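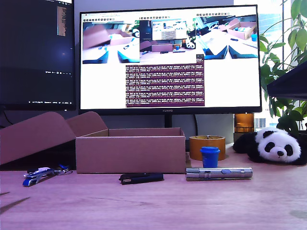

Brendan Quinlan
Bench safety lead, Mulligan Shared Workshop

Pre-run checklist, pick-and-place arm build (bench 3)

Go through this before the motors get power, every session, even if you were the last one on the bench. Mark each line OK, FIX or N/A. My comments from Monday's check are under the lines that needed them.

1. DESK AND WORK AREA

1.1 Desk surface clear of liquids and food. OK
Comment: The blue cup counts as a test object. Don't drink out of it and don't park a drink beside it.

1.2 Box for the sorting task open and empty before the first run. OK
Comment: Lid flap folded back toward the left monitor. It stands up quite tall in that position, so move the arm through its full sweep at low speed first and watch the gap between flap and screen. If it touches, tape the flap down.

1.3 Spare cardboard off the desk. FIX
Comment: A flat piece was still behind the lid flap on the left side. Put it in the rack under the bench.

1.4 Small objects laid out in front of the box, none hanging over the desk edge. OK
Comment: Penlight is fine where it is. The blue and silver metal tool has a thin loop on it that can snag a fingertip pad. Leave it out of unattended runs until we have tried it by hand a few more times.

1.5 Packing tape and other consumables put away. FIX
Comment: Roll was standing upright behind the objects, near the cup. It rolls when bumped. Either it is part of the object set and goes on the list, or it goes in the drawer.

1.6 Soft objects checked for loose threads. OK
Comment: The panda is on the object list. One paw was reaching toward the amber container, so slide them apart before you start.

2. SCREENS AND CABLES

2.1 All three camera views up on the main monitor. OK
Comment: One of them was tilted and blurred. That is good enough to see that the feed is alive but not good enough to run on. Refocus, tighten the bracket, check again.

2.2 Terminal visible below the camera views for the whole run. OK
Comment: Keep it where it is, under the middle view. Do not cover it with a browser.

2.3 Monitor cables out of the sweep. FIX
Comment: Black cable hangs under the left monitor. Clip it to the back of the stand – there are Mitex clips in the top drawer.

2.4 Plant kept back from the arm. OK
Comment: The stems hang down behind the panda. Trim or tie them when they get longer.

3. POWER AND STOP

3.1 Emergency stop within reach of the person running the test. OK
3.2 Stop pressed once with motors on and the arm holding nothing. OK
Comment: Do this at the start of the session and again after any change to the wiring.

3.3 Speed limit set to 10 percent for the first pass. OK
Comment: It was left at 34 from the evening before. Please reset it when you finish.

3.4 Supply fuse is the right one and seated. OK
Comment: Spares are in the Umance tin.

3.5 Arm base clamps tight. OK
Comment: Check by pushing on the base with your hand, power off. The front clamp pad is wearing thin and I have ordered a pair from Arnden.

4. PEOPLE

4.1 Hands out of the sweep before the enable switch goes on.
4.2 Long sleeves rolled, lanyards off, hair tied back.
4.3 Second person in the room for any new motion program.
Comment on 4.1 to 4.3: No marks from me, these get checked each time by whoever is running.

5. AFTER THE RUN

5.1 Arm parked, power off at the wall.
5.2 Objects back in the bin.
5.3 Cycle count written in the log.
Comment: Wrist screws get retightened every 400 cycles. Write the count even if the session was short.

Open items: 1.3, 1.5, 2.3, and the refocus under 2.1. Initial them on the paper copy by the door when they are done.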